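How to Work Out Whether a Robot Could Do Your Laundry Yet

Posted August 30, 2023, by Boris Mikuš

I get a lot of mail asking the same thing: can a machine do the washing yet? Not the washing itself, obviously (your washer has had that covered for decades), but the hauling, loading, sorting, unloading and folding. I love this question! And I think the best way to answer it is to stop talking about "laundry" as one chore and take it apart yourself, at home, with a pencil.

So this is a tutorial for doing that. You don't need a robot. You need one load of dirty clothes, a washing machine, a kitchen timer and a notebook. Set aside an evening. If you do have access to an arm with a two-finger gripper, there's a section for you further down.

What you'll need

One full basket of mixed clothes, including something slippery, something knitted and at least one sock
A front-loading washer (top loaders are a different problem, and I'll get to those in December)
A pair of kitchen tongs, the long kind with flat tips
A timer
A notebook

Step 1: Write down every move

Do the load the way you always do, but slowly, and say each move out loud. Someone else can write, or you can record yourself. Most people think loading a washer is three or four moves. My first list, for one basket, ran to 78. I had written things like "push sleeve back in" and "pick up sock again" more times than I care to admit.

Don't tidy the list. The repeats and the little fixes are the whole point. A person does them without noticing, and a machine has to have some way of knowing they are needed.

Step 2: Sort the moves into piles

Go down your list and put one of these letters next to each line.

R for rigid. You're handling something that keeps its shape: the door, the detergent drawer, a button.
S for soft. You're handling cloth.
L for looking. You stopped to check something, such as a pocket or a label.
W for waiting.

The R moves are where robots are in pretty good shape. A door on a hinge only swings one way, and once an arm has found the edge it can follow the arc. The W moves are easy too, as long as the machine respects them. Plenty of front loaders keep the door locked for a little while after a cycle, and an arm that tugs at a locked door is going to break something. Check your own washer's manual for how long that is and write it beside the W.

The S moves are the fun part. A shirt in a heap has no fixed shape at all. You can't see its collar, you don't know whether it's tangled with the thing below, and the moment you grab it, everything changes.

Step 3: Try it with tongs

Put the basket on the floor right up against the washer, below the opening. Open the door all the way. Now put one hand behind your back and load the machine using only the tongs.

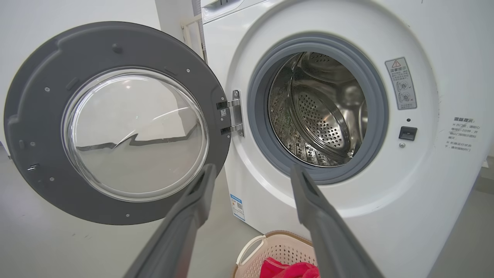 Start with the item on top and go slowly. Pinch, lift, wait a second to see what comes with it, then move toward the drum. You'll find the lift is fine and the last few inches are not. A long sleeve hangs down and catches on the rubber ring at the mouth of the drum. Let go too early and half the shirt slides back out. Push it in with the closed tips and it usually works, so add that push to your list as a move of its own.

Things to note as you go:

How often did you get two items when you wanted one?
How often did you come up with nothing?
Did anything hang out over the gasket when you thought you were done?
Could you see the bottom of the basket, or were you guessing?

That last one matters a great deal. Your eyes are up high and your tongs are down low, so you can lean over and peek. A camera close to the fingers gets a lovely view of the cloth right before the grab, but the fingers themselves take up a good part of it. Many setups use a second camera further back for this reason.

Step 4: Score yourself

Run the same load 7 times with the tongs, dumping everything back in the basket between runs. Yes, really. Your arm will complain. For each run, write down the time and how many times you cheated with your other hand.

I did this over two evenings with my own clothes and got noticeably better by the end. I'd learned to pinch knits near a seam, to drop the slippery stuff first so it didn't ride along with other things, and to give each item a small shake. A learning robot has to pick up that sort of knack too, from lots and lots of tries. The folks at Skarcombe, a small workshop I visited in the spring, had collected 2000 loading attempts before they were happy with plain cotton T-shirts. Towels went well almost from the start. Fitted sheets were still a wrestling match!

Step 5 (if you have an arm): Pick one piece

Please don't try to do the whole chore. Pick one pile from Step 2 and stay with it until it's boring. My suggested order:

Close the door, starting from fully open
Open the door, starting from unlatched
Move one dry towel from the basket to the drum
Move one dry towel out again
Two towels, then a mixed basket

Keep the gripper slow near the glass and the gasket, and set a force limit before you set anything else. Stay beside the stop button. Soft fingertips help with cloth, though thin ones get under a layer more easily, so try both. I've used the Clutia pads and a set of printed ones from Nogueira's plans, and I keep switching back and forth.

So, can they do it yet?

Parts of it, yes, and that thrills me. Moving dry cloth from a basket to a drum is something a well-trained arm can manage in a familiar room, with a familiar washer, at a pace that would drive you up the wall. Change the washer or move the basket and results drop. Checking pockets, spotting a stain, and noticing the one wool sweater in the pile are all much further off, in my view.

The Arton group runs a door-closing meet-up where people bring their own arms and try a washer they've never seen. Watching those runs taught me more than any polished clip has. If you try the tong test, send me your move list, with the letters beside each line. I'm especially keen to see lists from households with small children, where the socks must be something else entirely.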